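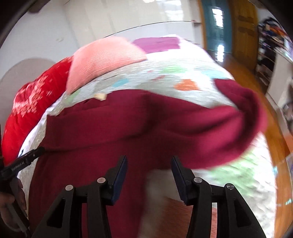
Maroon fabric on a light quilted comforter.

Teaching the Long Meeting: A Conversation with Bianka Major

Bianka Major has trained community organizers for most of her working life, and until last year she had published nothing longer than a handout. Her first book, a manual for people who teach others to run public campaigns, was issued by Gilar Press in the fall. The Aguirre Center for Civic Education in Harimberg, where Ms. Major leads the spring and fall workshops, invited her to discuss the book and the teaching behind it. The conversation took place in the Center's reading room before the Saturday session and has been edited for length.

The book runs to 300 pages, and Ms. Major said that its size was a matter of dispute with her editor from the first draft. She had proposed a short guide. The press asked for the exercises to be written out in full, with the instructions a trainer would speak aloud, the time each step requires, and the questions that participants tend to raise afterward.

"I resisted that for several months," she said. "I had always worked from index cards. A card would say 'river exercise' and I would know what to do. My editor asked me to hand the card to a colleague and see what happened. She read it and asked me whether people needed to bring boots."

The written version of that exercise now takes up six pages. It asks participants to place the people affected by a campaign along two banks and to decide, in conversation, who might be willing to cross. Ms. Major considers it the most useful hour in the workshop and the hardest to lead. New trainers, she said, speak too much during it.

"They are afraid of the quiet part," she said. "A group will stand there for a long minute without anyone moving. The trainer fills it with a hint, and then the group is solving the trainer's puzzle. I ask people to count the ceiling tiles if they must."

Ms. Major came to the work through housing. She was a member of the Jalham Tenants' Union when its building owner announced a change in lease terms, and she was asked to chair a meeting on short notice. By her account the meeting went badly. It began at seven in the evening, had no agreed ending, and closed when the building's heat went off for the night. The first chapter of the book is an account of that evening, and she was asked why she had chosen to open with it.

"A reader who picks up a training manual usually has a bad meeting on his or her mind," she said. "I wanted to start there. I made every mistake in the chapter personally, so I was free to describe them without embarrassing anyone else."

She does not name her neighbors in the account, and she showed the chapter to those she could still reach before it went to print. One of them corrected her on a point of fact. Ms. Major had written that a motion to withhold rent was defeated. The neighbor had kept the minutes, and the motion had never been put to a vote at all. The passage was rewritten, and the minutes are quoted with permission.

Asked about the difference between training organizers and training trainers, Ms. Major answered at some length. An organizer, in her view, can rely on local knowledge: the name of the council clerk, the bus that stops running at nine, the family that everyone consults. A trainer often arrives without any of that and leaves before the campaign has begun. The temptation is to teach the campaign that the trainer remembers.

"I did that for years," she said. "I taught Jalham to people who had never been to Jalham and had no reason to care about it. They were polite. They wrote things down. Then they went home and had to work out what any of it meant for a school closing or a water bill."

The manual accordingly includes few stories of successful campaigns. Its middle section is arranged by problem: a member who will not yield the floor, a group that has stopped recruiting, a disagreement over whether to accept a meeting with officials. Each problem is followed by two exercises, one for a new group and one for a group whose members have known each other a long time. Ms. Major said that the second kind was more difficult to write. Longstanding groups have habits that they do not see, and they notice quickly when an exercise has been designed to point one out.

The Center has used draft chapters in its own workshops, which are limited to 40 participants. Ms. Major described the limit as the Center's decision and one she supports, although it means that applicants are turned away each term. She has declined requests to record the sessions. People practice badly in front of a camera, she said, and the purpose of a workshop is to allow them to practice badly.

She was also asked about singing, which occupies a short and somewhat unexpected chapter near the end. Ms. Major does not consider herself a musician and was at pains to say so. The chapter recommends that a group learn one song together early, that it be a song most members already half know, and that the person with the best voice not be asked to lead it.

"That was the passage my editor wanted to cut," she said. "I kept it. I have had more letters about those four pages than about everything on strategy, and some of the letters are quite stern. A choir director in Harimberg disagrees with every word."

The first printing sold 552 copies through the press and at events, according to Ms. Major, and a second printing with a corrected index is in preparation. The original index omitted the entry for childcare, which she regards as the most serious error in the book. "It is on page 31," she said. "It should be in every chapter. I have seen more campaigns lose members over childcare than over principle."

Ms. Major is at work on a shorter companion volume for groups of fewer than ten people. She has found that such groups are poorly served by exercises designed for a full room, and several of the manual's activities cannot be run with them. The companion will include the river exercise in a form that can be done at a kitchen table with a sheet of paper and a handful of coins. She expects to test it with former workshop participants in November.

Copies of the manual may be borrowed from the Center's reading room or purchased at the front desk. Applications for the spring workshop are accepted in person and by mail.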